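**From:** Demyd Koval
**To:** plevine-users
**Subject:** Re: Nundis humidifier tank, how often to replace?

Vitalii Lysenko wrote:

> My Nundis is 16 months old and the tank has a white crust at the bottom that won't rinse off. Distilled water only since December, tap before that. Do I need a new tank? Also, what do you all set the ramp to? Mine came at 20 minutes and I'm still awake when it ends.

Vitalii,

The crust is probably mineral scale from the tap water. I had the same on mine. One part white vinegar to two parts water, let it sit 60 minutes, rinse well, air dry. If the plastic is cracked or still cloudy after that, I would order a new tank. Zhuravel had them in stock when I bought my last hose.

Check the gasket while you have it apart. Mine had gone stiff and leaked before the tank did.
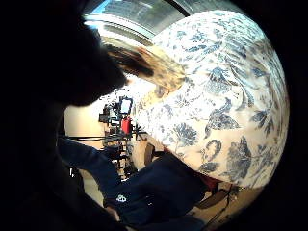
## Ramp

I set mine to 30 and later turned it off. It's under Comfort in the menu. Leave the pressure itself alone unless your clinic tells you to change it.

Does anyone have the part number for the Rollgate filter that fits the older Nundis? The one on the box label is discontinued.

Demyd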